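Vodero Cell Planner – User Guide
Section 4: Planning and budgeting a bench cell

Use this section before you request a quote. By the end you will have a parts list, a floor plan, and a purchase total that you can hand to your buyer. Lay out the cell in the simulator first. Changes to the layout cost nothing at this stage, and they get expensive once the table has been delivered.

4.1 Set up the planning layout

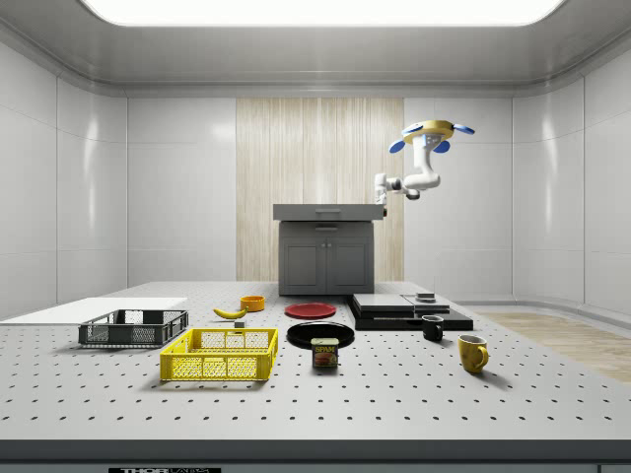
Reading time: 5 minutes

1. Open a new project and choose Bench Cell, Overhead Arm.

2. Place the perforated table first. Every other item is positioned from it, and it is usually the heaviest thing on the order. Check the freight elevator and door widths at your site before you settle on a size.

3. Place the arm. An arm that hangs from above leaves the table surface free but needs a support structure. Enter the support as a separate line under Mounting. It is not part of the arm price.

4. Add any fixed furniture the arm will have to reach, such as a cabinet and its countertop.

5. Add the objects you expect to handle. Household items are fine for planning: mugs, plates, a bowl, a food can, mesh baskets. Mix flat items with tall ones, and put some of them well off to the sides.

6. Run Reach Check. Items out of reach are listed in the report. Move the item or choose a longer arm, then run the check again.

Note: The enclosure is optional in the software. If your site requires one, add it now. Panels and ceiling lighting are quoted together and have the longest lead time on the Candenau price list, currently 17 weeks.

4.2 Choose the gripper

The gripper is the item most often reordered. Daichi Noguchi of our applications group recommends testing with the widest object you plan to pick up – not the average one.

1. Select the widest object in the layout.

2. Switch to the close-up view and bring a finger up to the side of the object.

3. Look for clearance to neighboring objects and to the table surface.

4. Record the opening width and add 5 mm. Use that figure when you compare the Tanabe and Brutora grippers in Appendix B.
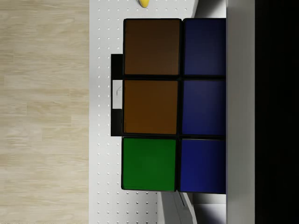

Figure 4-2. Close-up view, finger against the side of a cube with colored stickers.

Caution: Simulated contact does not confirm grip force. Do not approve a gripper purchase on the close-up view alone. Ask the supplier for a loan unit.

4.3 Build the budget

1. Export the parts list (File, Export, Budget Sheet).

2. Fill in the columns for freight, installation, and training. These are blank by default.

3. Add one spare set of gripper fingers per arm.

4. Enter a contingency of 23 percent for a first cell. Repeat cells can use a lower figure if the layout is unchanged.

5. Save the sheet and send it with the layout file to Kulap Chaimongkol in Quotations.

Note: Prices in the sheet are valid until 1 June 2026. The next price list is issued in January.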